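4. First run in simulation

Do this section before you power the arm on the bench. The build files are in the Totlow folder on the shared drive.

1. Start the simulator and open the scene named Ultau. It loads the arm, the table, a plate and a yellow cube.

2. Set the speed limit to 20 percent. Leave it there until step 6.

3. Send the arm to its home pose, then open the gripper all the way.

Note: If the arm loads with its base inside the table, the base height is wrong in the config file. Fix it there – dragging the arm in the viewer doesn't save.

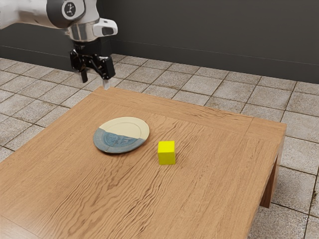
4. Jog the gripper until it is over the cube. Stop with the fingertips 100 mm above the tabletop and check that the fingers point straight down.

5. Lower in small moves, close, and lift. Then set the cube on the plate and open the gripper.

6. Repeat the cycle 2 times with no contact warnings in the log. You can then raise the speed limit to 50 percent.

Caution: The simulator does not know about your cables. A path that runs clean on screen can still pull the gripper lead on the real arm.

Save the log under your own name. Sverre Grønli keeps the key for the bench power switch and will ask for it before section 5.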